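## 4. Fault investigation: cable snag during bin picking

Thomas Ferraro, Brellham project, Nov 16, 2023

### 4.1 Event

During the second block of unattended picks the arm raised a protective stop at the end of a retract move. The controller logged an external torque over the limit on axis 6. The gripper line had been pulled tight and its connector was partly unseated, so the tool kept reporting its last known width. The program treated this as a successful grasp and continued for two more cycles before the stop. There was no injury and no damage to the arm. 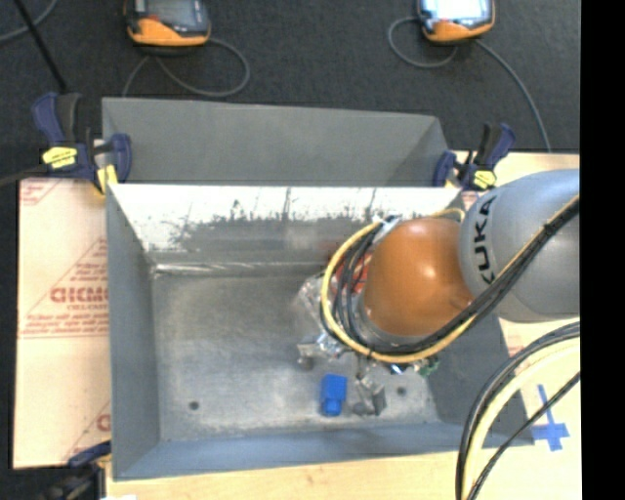
The snag was traced to the service loop at the wrist. Lastdale, the supplier of the tool mount, recommends a loop only large enough for the wrist travel used in the program. Ours had been left long so the tool could be changed without re-routing. Where the loop curves around the orange-brown joint cover it hangs beside the tool, and on picks close to a bin wall it comes down with the gripper. The clamps around the bins stand in the same zone. Neither the loop nor the clamps were in the collision model.

### 4.2 Reproduction

We ran 100 picks at reduced speed with the wrist rotation unrestricted. Contact between cable and clamp handle occurred on 15 of them, all with the wrist turned past its midpoint. A further 100 picks with rotation limited gave no contact.

### 4.3 Corrective actions

- Loop shortened and re-tied. Slack checked by hand at both ends of wrist travel.
- Clamps added to the collision model as boxes with a 10 mm margin.
- Gripper status now times out after 200 ms without a fresh reading and halts the program.
- Torque limit on axis 6 lowered for the retract move only.

### 4.4 Outstanding

The connector has no strain relief. A bracket has been drawn and is waiting on workshop time at Brundoscombe. Until it is fitted, unattended running is suspended and the operator stays within reach of the emergency stop.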